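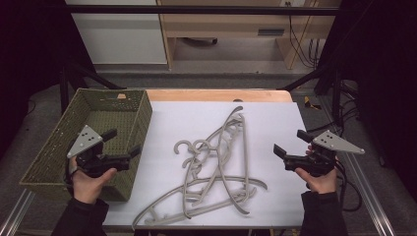 The Plakari hand grippers over a heap of grey hangers, basket to the left.

Plakari hand-held gripper pair — first impressions
6 May 2022, by Shaimaa Amrani

I've had the Plakari pair on our bench for two weeks now and I'm rather fond of them! You hold one in each hand, two fingers on each, and work through the job yourself so the robot has something to learn from. Hangers are my favourite test (all those hooks catch on each other, it's maddening) and I've done over 100 goes at getting them into the basket.

The handles suit my small hands. Anas Farouk found them a bit tight — he's tried them once, mind. My only real grumble is the cables, which I'd like longer and softer. Netside sell the pair for £400 with a spare set of fingers, and delivery to us took 14 days.

Contact Netside | © Netside 2022 | Back to top

Recent reviews
Soliman bench clamp
Plukow cable tidy
Wrist straps compared, by Hicham Ashour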